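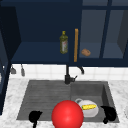 Figure 2.1 Simulated kitchen used in the Haltow demonstration: wall cabinet, sink and gripper fingers.

Chapter 2
A Visit to a Demonstration

In May the robotics group at Haltow opened its test room to visitors. Loretta Castellanos led the session, which lasted 47 minutes and was given entirely in simulation. This chapter uses the visit to introduce three terms: scene, task and trial.

A scene is the set of objects and fittings the robot has to deal with. In Figure 2.1 the fittings include the cabinet, the sink and the tap. The loose objects include a bottle of olive oil on the open shelf, a bread roll behind the glass, and an ear of corn resting on a white pitcher in the right basin. The two black fingers of the gripper are spread wide apart.

A task is a written instruction with a test for success. A trial is one attempt at a task from a fixed starting state. Visitors at Haltow were shown 17 trials, and each was scored by the program without human judgement.

Section 2.1 sets out how a starting state is recorded. Section 2.2 covers scoring and follows the method of Facundo Montecinos, who wrote the test software. Readers who have not met coordinate frames should first work through the exercises at the end of Chapter 1.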